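Search this site Go
November 15, 2018
Posted by Gemechu Alemayehu

Hardware Basics, handout 7 - inside the desktop, parts on the tray

Read before lab. Short one this week, the long notes on storage come later.

Case goes on its side, side panel off, open side up. Don't work on a standing tower, you'll be fishing screws out of the bottom all afternoon. Power cord OUT first. Then touch bare metal on the chassis.

Parts go in the tray, not on the bench. Processor in the square recess, memory lying across the blocks or upright in the slot holder, drive at the back. Every part has its spot and goes back to it.

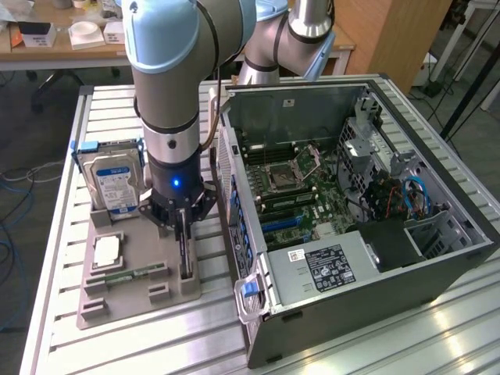 Fig. 1. Open case at right, CPU socket empty with the retention frame up. Parts tray at left.

Order for the lab:
1. Processor. Frame up, match the corner mark, set it down flat. No pushing. Frame down, then the lever.
2. Memory. Notch is off center so it only goes in one way. Press both ends evenly.
3. Drive last - it blocks your view of the cables.

Hold memory by the edges, never the gold contacts. Same for the CPU, edges only. The silver top is the heat spreader. Paste goes there and nowhere else, small dab. We use the Cunus paste, one tube per bench, please recap it.

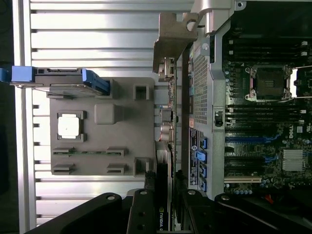

Learn the back edge of the board too. Audio jacks are the round ones, network and USB are rectangular. Quiz will ask you to name ports by shape alone so dont rely on the color. Labels on the case and power supply: read them before you order a replacment, copy the model number down exactly.

Write-up is 2 pages, due at start of next lab. Worth 80 points. Use the Dravidero worksheet for the parts table, the old Plerus one from July has the wrong column heads.

Comments

Bontu Tsegaye: is the paste step graded or just the seating?

Gemechu Alemayehu: both. seating counts more

Xu_bench: link to the worksheet is dead for me

Bontu Tsegaye: try the course folder, worked there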